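Setting Up a Reverse Proxy Cache for a Small Documentation Site

Last revised in August. Maintained by Cinzia Santoro.

This page covers adding a cache in front of the Pramance documentation server. The server runs a wiki application called Niven, which builds every page from the database on each request. Niven is slow when several readers open long pages at once. A cache stores the finished page and hands it out again without asking Niven.

The steps assume a Linux host, root access, and nginx already installed. Replace host names and paths with your own.

Before you start

Note the port Niven listens on. Our install uses the default for the package. If Niven is bound to all interfaces, bind it to localhost first, or readers will be able to bypass the proxy.

Check free space on the partition that will hold the cache. The whole site takes up 348 MB when every page and attachment is cached. The limit set below leaves room for growth.

Step 1. Create the cache directory

Make a directory at /var/cache/nginx/niven and give ownership to the user nginx runs as. On Debian that user is www-data. On Red Hat systems it is nginx. Set the mode to 700.

Do not put the directory under /tmp. Many systems clear it on boot, and the service may run with a private copy of it.

Step 2. Define the cache zone

In the http block of nginx.conf, add:

proxy_cache_path /var/cache/nginx/niven levels=1:2 keys_zone=niven:10m max_size=2g inactive=70m use_temp_path=off;

The keys_zone value names the zone and sets the memory used for keys. The inactive value removes any item that has not been requested for 70 minutes, even if it is still fresh. Setting use_temp_path to off makes nginx write files straight into the cache directory, which avoids a copy between file systems.

Step 3. Turn on caching for the site

In the location block that passes requests to Niven, add:

proxy_cache niven;
proxy_cache_valid 200 25m;
proxy_cache_valid 404 1m;
proxy_cache_use_stale error timeout updating;
proxy_cache_lock on;
add_header X-Cache-Status $upstream_cache_status;

The lock setting matters most under load. Without it, ten readers asking for the same uncached page cause ten page builds. With it, one request goes through and the others wait.

Step 4. Exclude logged-in users

Niven sets a cookie named niven_session at login. Pages served to editors contain edit links and drafts, and these must stay out of the cache. Add two lines to the same location block:

proxy_cache_bypass $cookie_niven_session;
proxy_no_cache $cookie_niven_session;

Both lines are needed. The first skips reading from the cache and the second skips writing to it.

Step 5. Test and reload

Run nginx -t. If it reports no errors, reload with systemctl reload nginx. Then request any public page twice with curl -I and compare the X-Cache-Status header. The first response should read MISS and the second HIT.

If both read MISS, look for a Set-Cookie or Cache-Control header in the response. By default nginx will not store a response that carries Set-Cookie. Niven sends one to anonymous readers when the "remember theme" option is on - turn it off in the site settings.

Clearing the cache

After a large edit, delete the contents of the cache directory. There is no need to stop nginx. The Butport mirror keeps its own cache and has to be cleared separately.

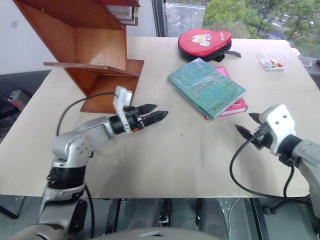
Attachments can be given a longer lifetime than pages. Add a second location block for /files/ with proxy_cache_valid 200 set to 2d, and repeat the cookie lines there if any attachments are private. The directives in the first location block do not carry over to the second.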